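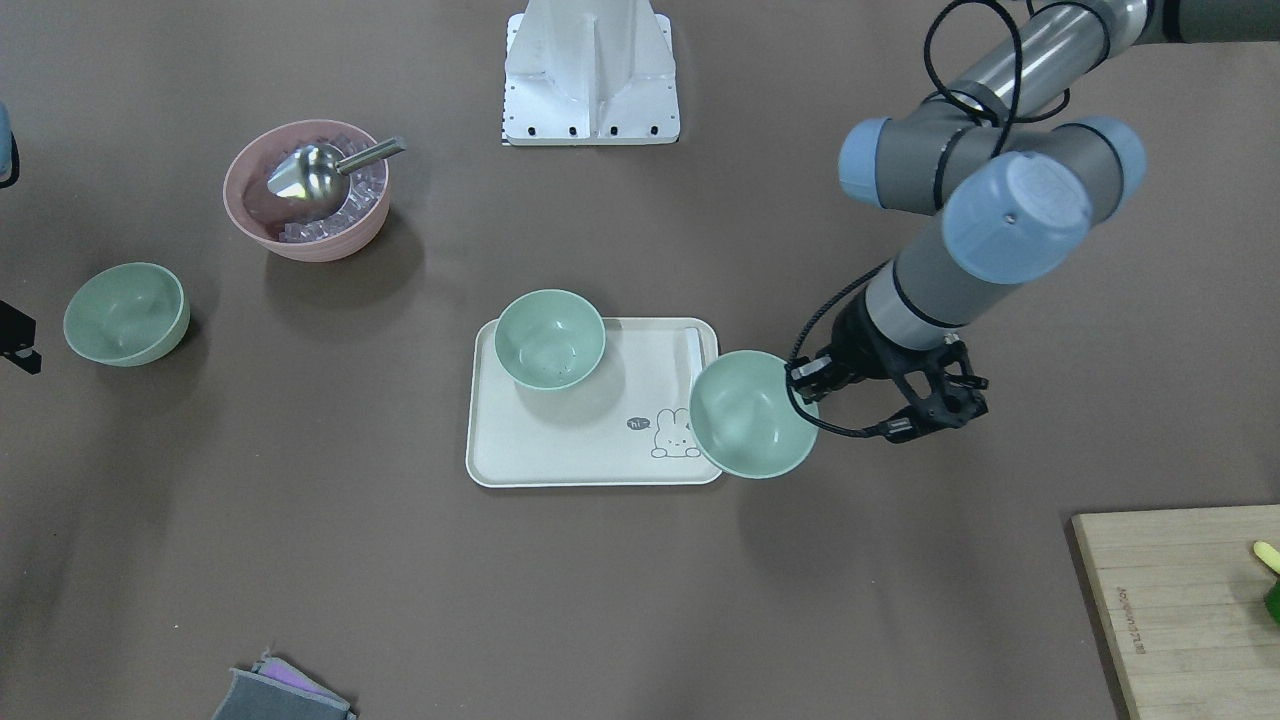
1. 과제 개요

본 보고서는 임베디드 시스템 설계 과목의 기말 프로젝트로 제작한 배터리 구동형 온습도 기록기 Fevholm의 설계와 측정 결과를 정리한 것이다. 목표는 단순했다. 코인셀 하나로 한 학기를 버티면서 십 분마다 온도와 습도를 저장하는 것. 제안서를 쓸 때는 이 문장이 아주 쉬워 보였다.

이름은 조에서 만든 후보 목록 중 유일하게 반대표가 없어서 정해졌다. 뜻은 없다. 발표 때마다 뜻을 묻는 질문이 나왔고 매번 다른 답을 했다.

2. 하드웨어 구성

메인 보드는 8비트 마이크로컨트롤러 기반의 Vorstead 보드를 사용하였다. 학과 실습실 서랍에 남아 있던 것이고, 선정 기준도 그것이 전부다. 보고서 양식에 '부품 선정 근거' 항목이 있어 덧붙이자면, 동작 전압 범위가 넓고 슬립 모드를 지원한다.

센서는 I2C로 연결하고 풀업 저항은 10kΩ을 썼다. 처음에는 4.7kΩ이었으나 통신하는 동안 흐르는 전류가 아까워 바꾸었다. 대신 버스 속도를 100kHz에서 50kHz로 낮췄으므로 실제로 얼마나 이득을 보았는지는 계산하지 않기로 하였다.

저장 장치는 외부 EEPROM이다. SD 카드도 검토했지만 쓰기 순간의 전류를 코인셀이 감당하지 못했다. 카드를 꽂으면 보드가 재부팅되고, 재부팅되면 카드를 초기화하고, 초기화하면 다시 재부팅되었다. 이 상태로도 LED는 매우 규칙적으로 깜빡여서 한동안 정상 동작으로 알고 있었다.

3. 펌웨어

펌웨어는 Dunerstead라는 공개 스케줄러 위에 작성하였다. 문서는 친절한 편이나 슬립 관련 장에는 "추후 작성"이라고만 적혀 있어 소스를 직접 읽었다. 주 동작은 다음과 같다.

워치독 타이머로 8초마다 깨어나 카운터를 올린다.
카운터가 75에 도달하면 센서 전원을 켜고 측정한다.
측정값을 4바이트로 묶어 EEPROM에 쓴다.
센서 전원을 끄고 다시 잔다.

8초에 75를 곱하면 600초가 되어야 한다. 시험대에서 재어 보니 한 주기가 601초였다. 하루에 2분 넘게 밀리는 셈이지만 온습도는 그 정도 지각을 문제 삼지 않으므로 보정하지 않았다. 중간 발표에서는 이를 "허용 오차 이내"라고 표현하였고, 허용 오차는 그 전날 밤에 정했다.
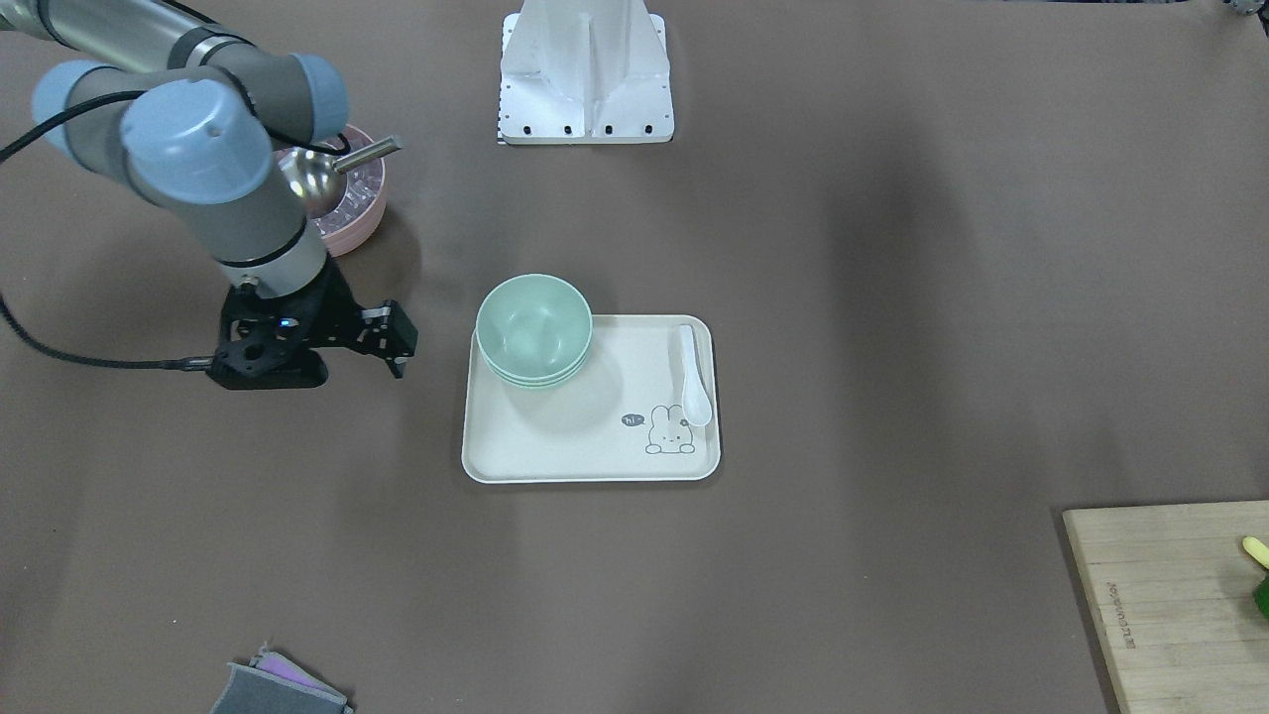
4. 소비 전류 측정

첫 측정에서 슬립 전류는 1,121µA가 나왔다. 데이터시트에 적힌 값과는 자릿수부터 달랐다. 원인을 찾은 순서대로 적는다.

전원 표시 LED가 늘 켜져 있었다. 납땜을 떼어 제거하였다. 장치가 살아 있는지 알 방법도 함께 제거되었다.
ADC를 끄지 않고 잠들고 있었다. 레지스터 한 줄을 추가하였다.
쓰지 않는 핀이 떠 있었다. 모두 내부 풀업 입력으로 설정하였다.
보드의 레귤레이터가 가만히 있으면서도 전류를 먹었다. 우회하여 배터리를 직결하였다.

네 가지를 고친 뒤 슬립 전류는 14µA까지 내려갔다. 그중 얼마가 멀티미터의 오차인지는 알 수 없다. 우리가 쓴 계측기는 탐침을 떼어도 2µA를 표시한다.

5. 기록 시험

시험은 11월에 기숙사 복도 창턱에서 진행하였다. 회수 시점까지 저장된 기록은 2,324건이며, CRC 검사를 통과하지 못한 기록은 없었다. 다만 CRC를 계산하는 함수가 초기 버전에서는 항상 0을 반환했기 때문에 "오류 없음"이라는 결과는 두 번 얻었다. 위의 값은 두 번째 것이다.

습도 기록에는 매일 저녁 뾰족한 봉우리가 나타난다. 센서 결함을 의심하여 교체까지 했으나 봉우리는 그대로였고, 창턱 옆이 샤워실이라는 사실은 도면을 그리다가 알았다.

6. 비교 및 남은 과제

작년 조의 Amarasinghe 기록기는 같은 센서를 쓰고 1,000건에서 저장 공간이 찼다. 우리 쪽이 용량은 크지만 작년 조는 케이스가 있었다. Fevholm은 현재 지퍼백에 들어 있다. 습도계를 밀봉하면 안 된다는 지적을 받아 구멍을 뚫었고, 구멍의 크기에 대한 분석은 수행하지 않았다.

남은 과제는 케이스 제작, 실시간 시계 추가, 그리고 배터리 잔량 표시이다. 잔량은 지금도 측정할 수 있으나 측정할 때마다 조금씩 줄어든다.

소스 코드와 회로도는 과목 저장소의 final 폴더에 있다. final2 폴더는 열지 말 것.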